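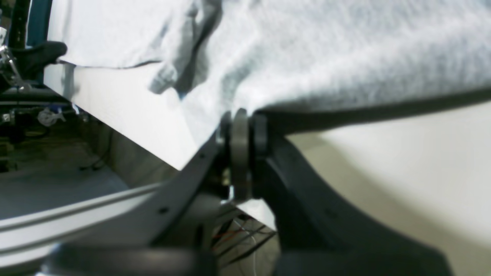

Item 1, sensory clothing list. The Ostis parent group met May 17, 2019, at the Manby room, with the December minutes approved as read. The list for children with sensory processing differences was reviewed line by line. Gray fabric with a soft, fuzzy surface, draped in loose folds on a white tabletop, matches the texture entered under "fleece or terry." The entry stands. Tags and raised seams remain a separate column.
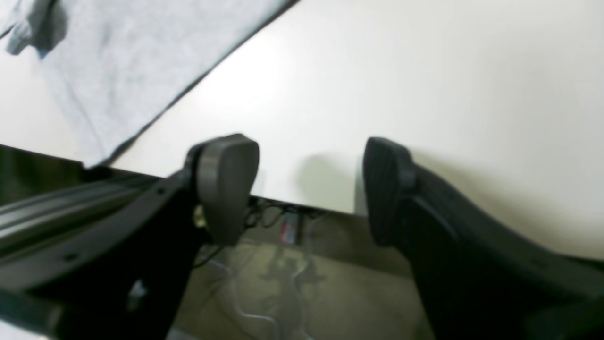 Item 2, therapy hours. The Haruna clinic offers 32 occupational therapy slots per term. Families on the waiting list will get written notice five days ahead of an opening.
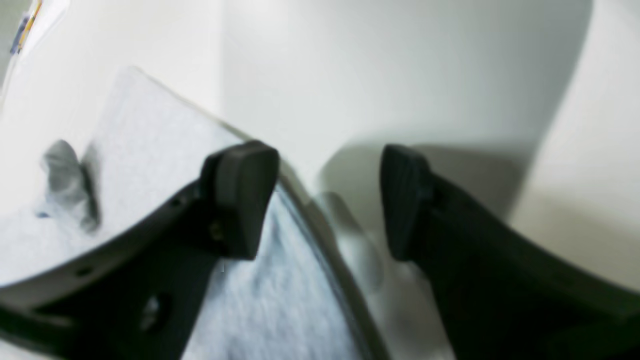 Hrvoje Zupan objected that five days was too short for parents working shifts and asked for ten. Put to a vote; carried.

Item 3, budget. Balance $2110. Payment of $704 to Vudine for weighted blankets approved.

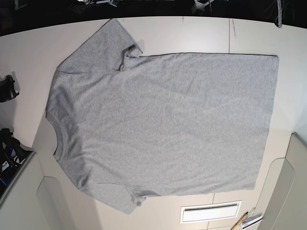
Delivery is to the Manby room. Blankets will be lent for one term and signed out by a parent. Weight limits to be set by each child's therapist.

Adjourned 8:40 p.m.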